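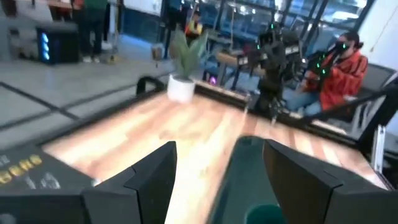
Figure 1. The wooden table with the green cup and the potted plant.

Shared Tables: How a Student Workroom Uses Its Furniture
Project report, Interior Studies, second year

18 shares | 4 comments

1. Background

Our group was asked to study one piece of furniture in daily use and suggest small changes to it. We chose the long wooden table in the Watgate workroom. The room is used by several courses, and the table is where most people end up, either to work or to sit down between classes.

The table came up in a room survey in February. The survey form had a free text field, and many of the answers were about the same things: glare on the surface, nowhere to put a drink, and chairs that hit the edge. We used these answers as our starting point and did not send out a second form.

2. The table

The top is light wood with a visible grain. The planks run diagonally across the table. A raised black border goes along the far edge and around the side. According to the inventory sheet the table was bought through Fröhlich, and the same sheet lists the top as oiled. We did not test this.

The border turned out to matter more than we expected. People who liked it said pens stay on the table. People who did not like it said it presses into the forearm when you write for a long time. Both are right, depending on where you sit. In the middle of the table you lean over the wood and never touch the border. At the side you rest on it.

3. What stands on it

The plant has long, pointed, pale green leaves and stands in a white cylindrical pot. Everyone we asked wanted to keep it. Two users said they use it to mark the middle of the table, so that one group works on each side. The leaves spread out quite far, and a tall screen placed behind them is hard to read from the opposite seat.

Cups are the other item that is nearly always present. The dark green cup in Figure 1 is a typical size for the room. We tried a cork mat from Mistomard under cups for one week. The mat worked for cups that stayed in one place, but most people move their cup every time they move their papers, and the mat was left behind. By Saturday it was in a drawer, and it has stayed there.

4. Seating and the railing

The chairs are ordinary office chairs. The gray one stands on the side with the black metal railing. When a person sits there and pushes back, the chair can reach the railing before there is enough space to stand up comfortably. We measured the gap as 40 inches with the table in its normal position. Moving the table 4 inches away from the railing was enough for most users, and it did not block the walkway on the other side.

We also looked at replacing the chairs with stools. A Sudetel stool takes up less floor space and fits under the table completely. In a short trial, users were happy with it for short stays and unhappy after an hour. Most people in this room stay longer than that, so we dropped the idea.

5. Light on the surface

Glare was the most common complaint in the survey. The light wood shows pale streaks of reflected light, and these are strongest in the late afternoon. We tried three things – a matte runner, a darker desk pad and simply turning the work position. The runner slid. The desk pad was the best solution for reading and drawing, but it covers the wood that people say they like. Turning the seat cost nothing and helped in most cases.

6. Cost

A new table of similar size was quoted to us at $2,896 with delivery. Two desk pads cost $20 together. Since the present table is solid and level, we see no reason to replace it.

7. Recommendations

Move the table 4 inches away from the railing and mark the position on the floor with tape.
Keep the plant, but turn the pot so the longest leaves point along the table and not across it.
Store two desk pads in the room for people who want them.
Leave the border as it is for now. A soft strip on the side section could be tried next term.

8. Limits of the study

We observed the room mainly in the afternoon. The morning groups bring more equipment and may use the table differently. The chair measurement was done with one chair only, and the others have wider bases. The stool trial was also short, and the stools had to be returned before the second group could try them.

Contact: Watgate Student Projects Office | © Watgate Interior Studies | Back to top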